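Plates, Mostly: My Morning at the Wemari Open House

I've driven past the Wemari building I don't know how many times on my way to the garden center, and I always figured it was a warehouse. Then a flyer turned up at the library for their January open house, free parking, coffee included, and well, I'm easy. It's a tableware workshop and showroom! They design plates, bowls, and cups for daycares, school lunchrooms, and (this surprised me) people camping in RVs.

Doors opened at 10 and I got there a few minutes early, which meant standing in the cold with a bunch of families and one very patient golden retriever. They hand you a sticker with a number on it when you come in. Mine was 183. I still have it stuck to my coat.

The first stop is the showroom, a long hall with shelves up both sides. The wall panel says there are 318 colors in the archive, going back to when the company was still called Ackermann and made mostly mixing bowls. My grandmother had an orange bowl that I would swear came from there. I flipped a few over looking for the old stamp and got a look from the lady at the desk, so I put them back and moved along.

After that you go through the design room, and this was my favorite part by a mile. They had sketches pinned up for a new kids' line called Prikura, and a whole board about rims. Rims! I have never in my life thought about the rim of a plate. But a toddler pushes peas outward, and the rim is what stops the peas, so somebody spent a winter drawing rims. There was a cutaway you could run your finger along, and I did, twice.

Then comes the play room, where the little kids had pretty much taken over. Tables at grown-up height (odd choice, there were a lot of kids kneeling on chairs), plates to handle, and foam letters all over the place for spelling your name or serving up as pretend soup. I sat down with my coffee and stayed way longer than I meant to.
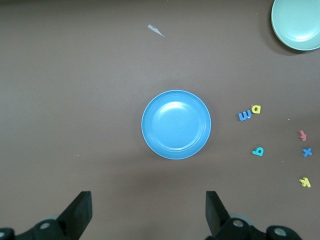 Blue plate, foam letters, and a bit of the green one at the top right.

I kept going back to the blue. It has these thin rings running around the rim, one inside the next, and they step down to a smooth middle that looks a little lighter. The green is softer, more of a mint or a sage, with a thick rounded rim, and I think that's the one I'd pick for my own kitchen. My sister would go for the blue without even stopping to think. As for the letters, I wanted to spell "lamb" and got as far as hunting for an l before a small person needed my chair.

The workshop tour itself was short, maybe too short. You walk behind a yellow line, you see the presses through a window, and you can't hear much of what the guide is saying. I did catch that the biggest order they ever filled was 1059 lunch trays for one school district, and that all of them had to be the same shade of red. The packing area smelled like cardboard and oranges. I never found out why oranges.

The shop at the end is called Floltotmont, don't ask me how to pronounce it, I heard three versions while I was in line. Seconds are in the bins by the door and that's where you want to be. Prices were good, but the bins were pretty picked over by lunchtime, so go there first and do the tour after. I came home with two cereal bowls and a lid that doesn't fit anything I own.

Parking is around back, and the coffee is better than it needs to be. Bring a bag, they only had the tiny paper ones.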